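ok quick thread on soybean basis bc my mentions are full of it

Kasstead elevator dropped its bid again this morning. 825 bushels still in my small bin and I'm not hauling at that price

Yeoh is paying better but the line at the scale is terrible — sat there half of yesterday

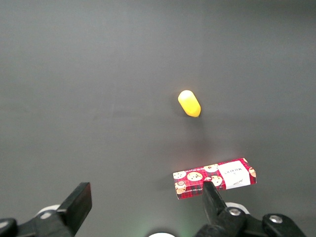

Freight is what's killing us imo. Barge rates up, rail no better, and the river terminal at Wurnier only took 478 tons off us growers last week. Export buyers want cheap and steady. Small yellow thing on a big gray table, thats our county in the world bean trade

anyway holding til after the holidays. anyone sold to Zamerska lately? do they pay on time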